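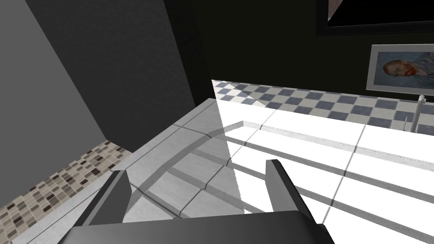
Unit 4: Bone Health in Midlife

Course handout, Ramstead Community Health Program
Revised Oct 8, 2018

Reading for this unit: the chapter on the skeleton in the course reader, plus the two-page Mellell worksheet on calcium intake. Bring the worksheet to class filled in. We will use your own numbers in the second half of the session.

1. What bone does

Bone is living tissue. Old bone is broken down by cells called osteoclasts and new bone is laid down by cells called osteoblasts. The two jobs go on at the same time all over the skeleton, and the whole cycle is called remodeling. In children and teenagers more bone is built than removed. Most people reach their peak bone mass by the end of their twenties. After that the balance is close to even for a number of years, and then it slowly tips toward loss.

There are two types of bone tissue. Cortical bone is the dense outer shell. Trabecular bone is the spongy inner part, found mostly in the spine, the hip, the wrist and the ends of the long bones. Trabecular bone has more surface area and is remodeled faster, so losses tend to show up there first. Keep this in mind when we get to the common fracture sites in section 4.

2. The part estrogen plays

Estrogen slows the osteoclasts. When levels fall in the years just before and after the last period, bone removal speeds up and building does not keep pace. The fastest loss comes in the first several years after menopause. Later the rate settles down, although it does not stop.

Men lose bone too, but they usually start with more of it and have no sudden hormone drop in midlife. Their fractures tend to come later. Women whose periods stop early, either naturally or after surgery, spend more years with low estrogen and should raise the subject of bone health with a doctor sooner.

3. Terms to know

Bone mineral density (BMD): the amount of mineral in a given area of bone, measured with a low-dose X-ray called a DXA scan.

T-score: your BMD compared with the average for a healthy young adult. A score of -1.0 or higher is normal. Between -1.0 and -2.5 is low bone mass, also called osteopenia. A score of -2.5 or lower is osteoporosis.

Z-score: your BMD compared with people of your own age and sex. Students mix this up with the T-score every term. It is mostly used for younger people.

Fragility fracture: a break caused by a fall from standing height or less.

4. Where fractures happen

The wrist, the spine and the hip. Wrist fractures are often the earliest, because people in their fifties and sixties still put out a hand when they fall. Spinal fractures can happen with no fall at all and may cause little pain. Loss of height or a newly rounded upper back may be the only sign. 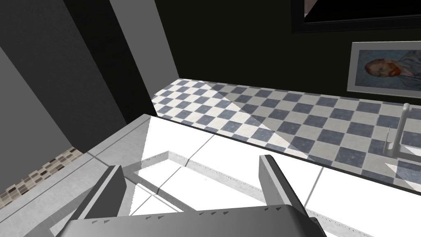 Hip fractures are the most serious of the three. They nearly always mean a hospital stay and surgery, and many people need help with walking for months afterward. Risk climbs steeply with age, and a past fracture at any site raises the chance of another.

Other risk factors are a parent who broke a hip, low body weight, smoking, heavy drinking, long-term use of steroid tablets, and some conditions that affect the thyroid or the gut. Some of these can be changed and some cannot. In class we will sort the list both ways.

5. Case for discussion

A retired teacher, age 77, has lost some height since her forties. She is 170 cm tall by her old passport and shorter than that at her last checkup. She has never broken a bone that she knows of. She walks daily, avoids dairy, and takes no supplements.

Think about these points before class:

What might explain the change in height?
Which test would her doctor be likely to order?
What would you want to know about her diet before giving any general advice?
Does daily walking cover her exercise needs?

6. Exercise

Bone responds to load. Walking helps, but the effect on bone is modest in someone who already walks a lot. Resistance work — weights, bands, or body weight — puts more strain on the hip and spine. Balance training does little for density, but it does cut down on falls, and so it belongs in any plan for older adults.

Anyone with known osteoporosis or a past spinal fracture should get advice before starting. Deep forward bends and hard twisting of the trunk are the movements most often ruled out.

7. Food and supplements

Calcium is best taken in through food where possible. Milk, yogurt, canned fish with bones, tofu set with calcium, and kale are all good sources. Spinach contains calcium, but very little of it is absorbed. Vitamin D helps the gut take up calcium, and many people run low by March if they live far from the equator. Protein matters as well and is often short in the diets of older people living alone.

More is not better with supplements. High doses of calcium can cause constipation and may raise the risk of kidney stones. Check doses with a pharmacist.

For next time

Finish the case questions in writing, one page at most. Read pages 4 to 18 of the Sjöberg booklet on medicines for osteoporosis. The Torkov slides are optional — they cover the same ground in more detail.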